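Minutes -- Naretetti Clothing Share, sorting group
June 26, 2021

Present: me (taking notes again, my turn came round fast!), Jamshid Akbari in the chair, and most of the regular sorters. Apologies from the two Contreras Street drivers, who were out on a pickup.

We started with the folding table and the floor around it, since that's what everybody had been emailing about all through May.

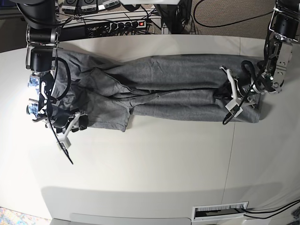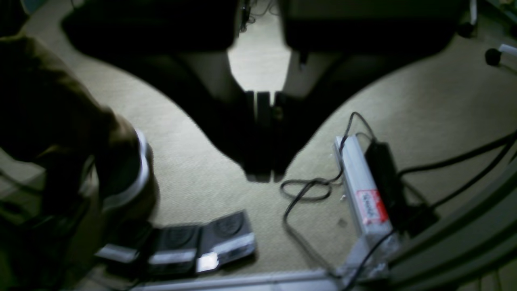
First up was how we fold knits, and I'll admit I had opinions. Half of us fold sweaters and sweatshirts in thirds, the other half go lengthwise into a long band first and then roll, and the shelves look it. Jamshid likes the long band. I said fine, but the gray knit one on the white table shows my worry with it -- the right half lies pretty flat, and the left half is all bunched up, with a flap hanging down over the lower edge. We went back and forth on this longer than I'd like to write down (sorry, everyone who had parking to think about). Agreed: long band is OK for knits, but smooth it from the middle out and tuck in any loose bits before it goes on a shelf. Shirts with collars stay as they are.

Next, the floor. The power strip sits at a slant on the beige carpet with a thin black cable looped up next to it, and I would love to see that cable tied back. Jamshid wants the foot pedals left where people's feet can find them, so those aren't moving. The strip goes against the wall. I said I'd bring a handful of cable ties from home, and somebody please hold me to it. Chair casters came up too -- please look before you roll!

Money. We have $698 in the account after the Zisov sale. The new shelving from Cuvberg would be up to $1000 with delivery, so we're short, and we decided to wait and ask again after the summer. I was a little sad about it, but OK.

Numbers for the year so far: 3645 items sorted and sent out. There was clapping. Coats are still the slow pile and we could use more hangers, the wide kind if you've got them.

Any other business: the label printer is eating labels again. Jamshid will look at it before the next session. Also, whoever left a very nice blue umbrella by the door, it's on the hook in the hallway.

To do
Me -- cable ties, type up the folding notes
Jamshid -- label printer, email Cuvberg about the wait
Everyone -- hangers

We finished a bit late and stayed for coffee.

Recent items
Minutes -- May meeting
Zisov sale: thank you and totals
What we can and can't take (updated list)
Pickup routes, Contreras Street
Hangers wanted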